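Chapter 3
Recording Household Tasks: Rules for the Demonstrator

A household robot learns a task from recordings of people doing it. The quality of those recordings depends on written rules that every demonstrator follows in the same way. This chapter sets out the rules used in most home studies and explains how a task sheet is written.

Pouring is a good first case. The material moves on its own once it leaves the container, and the container changes shape as it empties. A task sheet for pouring names the container, the target and the point at which the task ends.

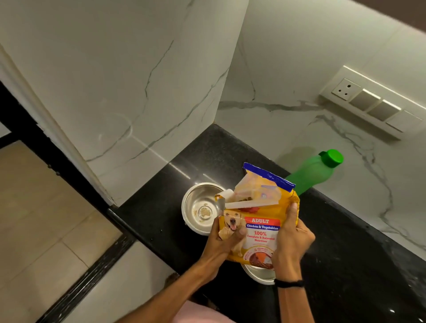

Figure 3.1 A two-handed pour. The bag of dry dog food is tilted toward a steel bowl on the counter.

Both hands should stay in view from first contact to release. The demonstrator works at a normal pace and does not stop to correct small spills unless the sheet calls for it. Other items on the counter may be left in place, but they are listed in the session record.

Section 3.1 covers the task sheet. Section 3.2 deals with consent and with private items in the home. Section 3.3 follows Edith Ayala's review of 1244 kitchen recordings, of which 88 were rejected for a missing end point.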